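Skustmont Land Claims Index: Frequently Asked Questions

What is the index?

The index is a finding aid to the papers of land claim agents and attorneys who worked in the Skustmont district in the nineteenth century. It covers case files, letter books, fee ledgers and clipped newspaper notices. It tells you which box and folder a name appears in. It does not contain the text of the papers themselves.

Who put it together?

Anas Hegazy began the index as a card file while sorting the Rokley office papers. The cards were later typed into a database, and new collections have been added to it as they are processed.

Which collections are covered?

The Rokley office papers are covered in full. The Drornevley letter books are covered through volume 4. The remaining volumes are in poor condition and can be read only by appointment. Altogether the index points to 84 boxes and has more than 3000 name entries.

I found my ancestor's name. Does that mean he owned land?

No. A name may be there for several reasons. The person may have filed a claim, opposed someone else's claim, given a sworn statement as a neighbor, or simply owed the agent money. Look at the role column next to the name. "Cl." is claimant, "Ad." is adverse claimant, "W." is witness and "Corr." is correspondent. If the column is blank, the role could not be worked out from the page.

What does "suspended" mean in an entry?

A suspended claim was one the land office had set aside until some problem was fixed. Often the survey description did not match the plat, or a proof of residence was missing. Suspension was not a rejection. Many suspended claims were later approved, sometimes years afterward and in the name of an heir or buyer, so check other surnames tied to the same tract.

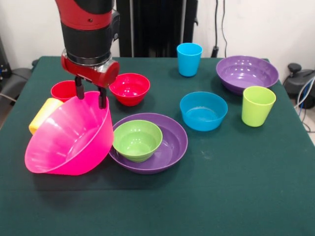
Page last changed: October

Why is the same person listed under different spellings?

Clerks wrote names as they heard them. We index each spelling as it stands and add a cross-reference where we are sure it is the same person. Where we are not sure, the entries are left apart. The Doãn family, for example, appears as Doan, Doane and Donne, and only two of those have been linked so far. When you search, leave off the accent marks – the search box ignores them anyway.

Can I search by tract?

Yes, if you know the township, range and section. Enter them in that order with a space between each. Private claims that were never fitted to the township grid have to be searched by claim name.

Are the newspaper notices included?

Only those that were pasted into the letter books or kept with a case file. Agents advertised a good deal, and most of their notices were never saved with their papers. For the rest you will need the newspapers themselves, which we do not hold.

How do I order copies?

Send us the box number, folder number and name as they appear in the index. You may ask for up to 3 folders at a time. Most orders go out within a few weeks. Bound volumes are not photocopied, but you may take your own pictures of them in the reading room without flash.

Can you tell me whether a claim was valid?

No. We can help you find the papers, but we do not give legal opinions or trace current title. For a question about land you own now, talk to a title company or an attorney.

Where are the final patents?

Patents were issued by the federal government and are not part of these collections. An agent's file sometimes has a copy or a receipt for one. If it does, the entry is marked "P."

I think an entry is wrong. What should I do?

Write to us with the entry number and what you believe it should say. If you have seen the original page, include the volume and page number. Corrections are checked against the papers before the entry is changed – please allow time for this with the Drornevley volumes, as they have to be brought up from storage.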